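Notes from our September workroom meeting, written up by me as usual, so shout if I've got anything wrong!

We kicked off at 10.15 with the Mondesus curtains. The hotel wants 484 metres of the Ruvia linen, interlined, and the mill has only promised the first lot. I said I'd ring them again. Arsen Levchenko reckons we should cut the bedroom pairs now and leave the lounge till we've got the lot from one dye batch, and we all agreed (I still have nightmares over that stripe from last spring).

Then prices. A pair of full-length lined curtains in Mengal now costs us £1,157 all in, and we've been quoting £1,000, so that's going up from the next order. Anyone already quoted keeps the old price.
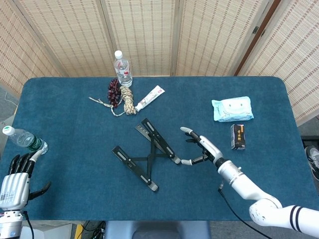
Arsen also asked whether we'd carry on making Roman blinds over the winter. Yes, but no more than 3 a week, and none with blackout until the new header tape turns up.

Rastotero have sent their cushion samples back again, wrong piping. I'm writing to them.

Any other business: the big iron is spitting, please descale it. We finished at 11.40.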